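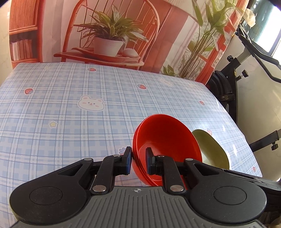 How much looking after does a hand-held gripper need?

A short check before each session, a proper clean and re-pin when the play gets too big, and a new set of finger pads every so often. Most of the work is small, fiddly and over in twenty minutes, and it has to be done by the same careful person or the grippers drift apart from one another.

We are looking for that person!

Gripper Bench Technician, Clondau, Stenside workshop
Part time, 22 hours a week, fixed term of 12 months with a good chance of more
Posted 5/1/26

About the job

Clondau runs a handling cell at Stenside where people pick up, stack, tip and put away ordinary household things using a pair of Wiriya grippers. The recordings are used to teach robot arms to do the same. You would not be doing the recording yourself (though you're welcome to have a go, everyone does). Your job is the cell and the grippers in it, and keeping them in the same good order from one session to the next.

The Wiriya is a lovely thing to work on. It is a linkage with two fingers, and nearly everything that goes wrong with it goes wrong at a pivot or at a pad. You can strip one on a bench mat with two drivers and a pin punch. Fraser MacKinnon, who has kept ours going up to now, is moving over to the arms in February and will overlap with you for three weeks, so you won't be left alone with a box of pins and a manual.

What you'd be looking after

The pivots. Each one gets checked by hand for side play, left and right, with the fingers half open. If the fingertips no longer meet squarely, the worn pin comes out and a new one goes in with a smear of dry-film lube – never oil, it creeps down to the pads and then nothing will hold. We fitted 383 pins last year across all the grippers and the log says where every one of them went.

The pads. They go shiny before they go thin. A shiny pad will still hold a sponge and will let a smooth bowl slide, so we test on bowls. Clamp the rim, tilt, hold for a slow count of ten, look for creep. If it creeps, clean the pad with a damp lint-free cloth and try again. If it creeps twice, change both pads on that gripper and write it down.

The target mark on the body plate. Wipe only. It must not be scratched, relabelled or covered with tape, and if a corner lifts the gripper comes out of use until a fresh mark has been fitted and checked against the jig.

The zero. After any work on the linkage the closed position is set again on the jig and the opening is measured at five points. Ansel Zamora wrote the little program that does the sums. You only have to read the gauge and type, and it will tell you quite rudely if you've skipped a point.

The table. The cloth is pulled flat and clipped, the backdrop is hung straight, and the bowls and other items go back to the shelf in the order on the sheet. It sounds like nothing much, but a ruck in the cloth can tip a bowl just enough to spoil an hour.

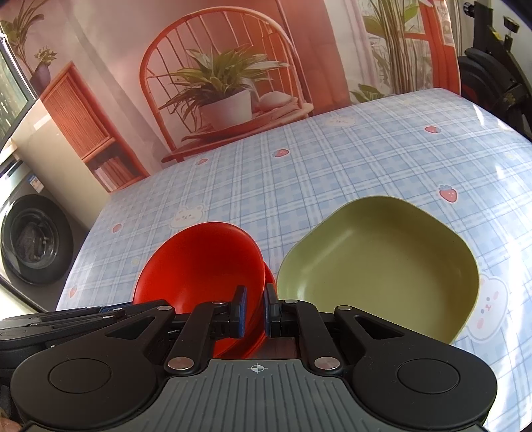 A pair of grippers at the bowl table, Stenside.

A usual shift

You'd come in ahead of the session, take the grippers off charge and run the check card on both. It has eleven lines and takes about a quarter of an hour once you know it. Then you set the table and hand over to whoever is recording. While they work you are at the bench next door with the spares, cleaning, re-pinning or building up the next unit from parts. They will shout if a finger goes stiff. At the end both grippers come back to you, you run the card again and log any difference between the two readings.

Some days nothing needs doing and you can get on with improvements. The pad press was somebody's idea on a day like that, and so was the drawer of pre-cut spacers. We'd be really pleased to have another person who sees a clumsy job and starts sketching on the back of the check card.

The log matters as much as the screwdriver. Grethe Bisgaard reads it every week and plans the spares order from it. There were 1,291 entries in it at the last stocktake, and she would rather have a dull one than a missing one.

You might suit this if you

– have repaired small mechanisms of any kind: bikes, cameras, sewing machines, locks, instruments, printers
– can feel the difference between stiff and tight
– write clearly enough for somebody else to pick up your job half done
– don't mind doing the same check twice a day and still look properly the second time
– are happy to say "I dropped it"

No degree needed and no robot experience either. Thanakorn Suwannarat came to us from mending accordions and now builds all our linkages. Good close eyesight (with glasses is fine) and steady hands do matter. The bench can be raised or lowered and most of the work can be done sitting.

It would be handy, but not vital, if you have used a dial gauge, soldered a connector, or kept a spreadsheet going for more than a month.

Pay and practical things

£452 a week before tax for the 22 hours, paid monthly. Hours are mornings or afternoons, settled between you and the other half of the rota and then kept steady. Paid holiday, pension, and tools supplied. If you like your own punches and drivers, bring them, and mark them, or they will wander.

Stenside is on the 702 bus, which stops opposite the gate. There is room for bikes indoors. The workshop is on the ground floor with a level way in, and the kettle is good.

Our spares come from Prukico in boxes of up to nine kilos, so there is a bit of lifting, and there's a trolley for it.

How to apply

Send us one page on something you have taken apart and put back together. Tell us what was wrong with it, how you found out, and what you'd do differently next time. Photos and sketches are very welcome. A CV is fine too but we'll read the page first.

Address it to Munther Matar at the Stenside workshop, or hand it in at the front desk. He will also answer questions about the hours or the bench, and can show you the cell before you decide whether to apply.

If we ask you in, you'll spend an hour with Fraser at the bench. He will give you a Wiriya with a fault in it and the check card, and you can talk, ask for help and look things up as much as you like. We pay your fare. We hope to have somebody started by the middle of February, and everyone who writes to us will get a reply.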